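Brasavside workshop gives old office computers a second run

A computer refurbishing workshop in Brasavside will strip, sort and rebuild 400 retired office desktops before the end of September, its largest intake since it opened.

The machines came from Tradby, a freight and storage firm that replaced the computers in its offices and warehouses over the winter. They were delivered to the Promis workshop on Jugah Street on pallets, and most of the back storeroom is now taken up with them.

Workshop coordinator Coralie Gilchrist said the computers were old by office standards but had plenty of use left for homework, email and household bills.

"Most of what we see is a tired drive or not enough memory," she said. "The boards go on for years. People are surprised when we tell them that."

Each computer is opened on the bench, cleaned out and checked for damage. Drives are removed and wiped before anything else is tested, and any drive that fails the wipe is destroyed. Plastic brackets, screws and drive carriers are kept in labelled tubs, as small parts are often the hardest to replace. 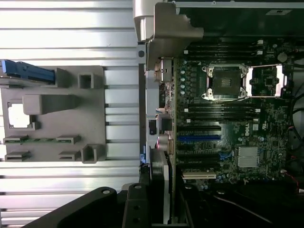 An open desktop on its side at the Promis workshop, with its Dell motherboard in view and a grey plastic bracket next to the case.

Once a machine passes its checks it is fitted with a replacement drive, loaded with a free operating system and left running for 24 hours. Those that shut down or overheat in that time go back to the bench. Computers that can't be repaired are taken apart for spares, and the leftover metal and circuit boards are sent to a recycler.

Ms. Gilchrist said the different case designs slowed the work more than the faults did. Some open with a single latch, while others need the drive cage out before the memory can be reached. The workshop has started keeping a binder of notes for each model, with the order of removal written out and the screw sizes listed.

Finished computers will be offered first to families referred by local schools, then to adult learners at the Brasavside library. Each comes with a keyboard, a mouse and a monitor where one is available. Monitors are in short supply, and the workshop is asking for flat screens in working order, with their power cables.

Rochelle Ellery, who runs the evening computer class at the library, said 4 of her current students had been doing their coursework on a phone.

"You can't fill in a spreadsheet that way, not properly," she said. "They've been coming in early to get a seat at one of ours, and we close at eight."

The workshop has handed out 1000 computers since it started. It does not accept printers, tube televisions or anything with a swollen battery, which should go to the hazardous waste counter at the transfer station.

Donations can be dropped off at the side door on Jugah Street between 9 a.m. and 3 p.m. Owners are asked to copy any files they want to keep before bringing a computer in, as nothing can be recovered after the drive is wiped.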